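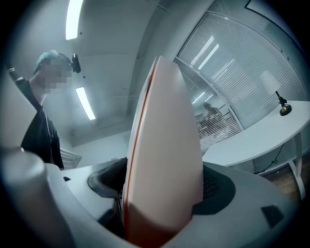

Black jacket on, collar and all, indoors on Saturday.

Well, I said in my last piece that Hiltby Ladies just needed one good afternoon, and on Saturday 10th February they finally had it. They beat Korletey 3-2 away from home, and I've still got no voice.

I'll be truthful, I didn't fancy it beforehand. We'd lost the last two, Caroline Mfaume was only just back from her ankle trouble, and the first ten minutes were all Korletey. They won four short corners before we'd strung three passes together! Elaine Barbosa kept out the first three (the second with her left foot, and I've no idea how she got down there) but the fourth took a nick off a stick on the line and went in. One down, and the away end, such as it was, went very quiet.

Then Caroline got on the ball. She picked it up on the halfway line, went past one, went past another, and slipped it right for our young winger to cross. It came back off the keeper's pads and Caroline had kept running, so it was 1-1 and off we went. I spilled tea all down my scarf.

Korletey went ahead again just before the break from a penalty stroke that I thought was harsh – the ball hit a foot, yes, but it was going a yard wide. Levente Csizmadia, our coach, had a word with the umpire at half-time and came back looking none the wiser. He's a calm man as a rule. He wasn't very calm then.

Whatever he said in the huddle did the trick. We pressed higher in the third quarter and they started hitting it long, straight to our back line, over and over. The equaliser was a short corner, dragged low to the keeper's right, and it's the first one we've scored from since before Christmas. I've moaned about our corners in this column plenty of times, so fair's fair, it was a beauty.

The winner came with four minutes left. Caroline again, on the reverse stick from the edge of the circle, and it hit the backboard so hard that I think they heard it in Grindirberg. After that it was all hands to the pump. Elaine made one more stop at the near post, we cleared it into the car park side, and the whistle went.

There were 573 in, which is the best gate Korletey have had this season, and I'd say 60 of those were ours. The coach was full on the way over and louder on the way back. Thanks to Anselmo Moura for driving, and for putting up with the singing.

The win takes us up to third, two points behind Sivar, who drew at home and won't be happy with that. We've got them next, at our place, and a win would put us above them. Natanael Rocha is doing the gate again, so please have the right change for him if you can.

One last thing. The appeal for the new floodlights now stands at 3,000 pounds, with the last 40 coming from the raffle on the coach. We'd like to have them up and working by June, in time for the summer sevens, and there are still squares left on the board behind the bar if you fancy one.

Push back against Sivar is at two o'clock. Bring a flask!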